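4. Sorting your back issues in Zirier

Zirier is a catalog program for comic collections. The sales page says it can put 1,000 issues in reading order in one click. I have tried it on a run of 2,327 and would suggest doing the job in stages.

4.1 Open Library, then Import, and pick one series. Start with a short one.

4.2 Check the issue numbers before you press Accept. Zirier reads "Annual 4" as issue 4 and will file it in the middle of the regular run.

4.3 Set Continuity to Manual. The Automatic setting claims to know which reboot a story belongs to. It put the whole Dilden Knight series after the hero's funeral.

CAUTION: Merge Duplicates can't be undone. It treats variant covers as copies of the same book and keeps whichever was added last.

4.4 Fill in Writer and Artist by hand if they matter to you. The lookup credited all of Zulurcombe to Ginevra Vitale, who drew it. Mostafa Ashour wrote it.

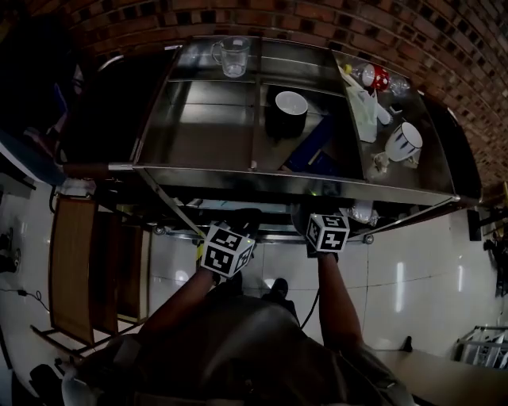
4.5 Leave Grade blank unless you have the book in front of you. The program will offer a grade from the cover scan — a generous one, in my experience.

NOTE: The Estimated Value field comes from asking prices. Don't use it for insurance.

4.6 Save, then export a backup before you import the next series.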